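How to Fold a One-Piece Mailer Box

These instructions are for the flat tuck-lid mailers we use for small orders. They come as a single die-cut blank and need no tape or glue to hold their shape. The steps work for most sizes as long as the lid is hinged to the tray.

Before you start

Clear a hard, flat surface larger than the open blank. A soft surface lets the cardboard bow and the creases come out crooked. Take the blanks out of the bundle and let them sit in the room overnight if they were stored somewhere cold or damp. Meenakshi Chacko, who packs for the Rutmont shop, keeps hers under a board so they don't curl.

Find the inside of the box. On printed mailers this is the plain side. On plain brown ones, look at the creases: the side where they are pressed in more deeply is usually the inside. Lay the blank with that side up.

Step 1. Pre-bend the creases

Fold every crease inward once and let it go. Do the long ones first, using the flat of your hand. Do not run a fingernail along them, as this can split the outer paper.

Step 2. Raise the tray

Stand up the walls of the tray. Turn the small corner tabs in, then roll the double side walls over them and press down until the feet click into the slots in the floor. Do one side completely before starting the other.
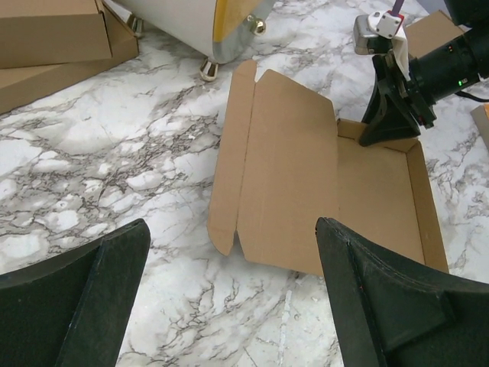 If a wall springs back up, one of the feet has missed its slot. Unroll the wall, straighten the corner tabs and try again. Forcing it will crush the foot, and a crushed foot never holds well.

Step 3. Fold the lid tabs

Bend the side tabs of the lid in to a right angle. Bend the front flap the same way. On the Bilen blanks we switched to in October, the tabs are stiff -- hold them for a few seconds before you let go.

Step 4. Fill and close

Put the item in while the lid is up, with paper under it and over it. 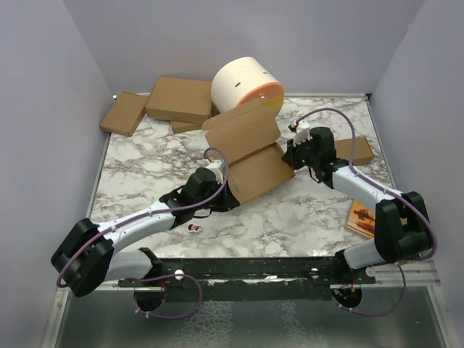

Closing is where most boxes get spoiled. The lid should come down with its tabs going inside the side walls, and it won't do that if they are splayed outward. With the lid standing up at the back of the tray, the side tabs stick out near the top, and that is the moment to push them in. Lower the lid slowly, guide both tabs in together, and tuck the front flap last.

Step 5. Check and stack

Press lightly on the middle of the lid. It should give a little and come back. Stack closed boxes by size, largest at the bottom. We fold 800 at a time for the Amberg orders and leave the rest flat -- flat blanks take up far less shelf space.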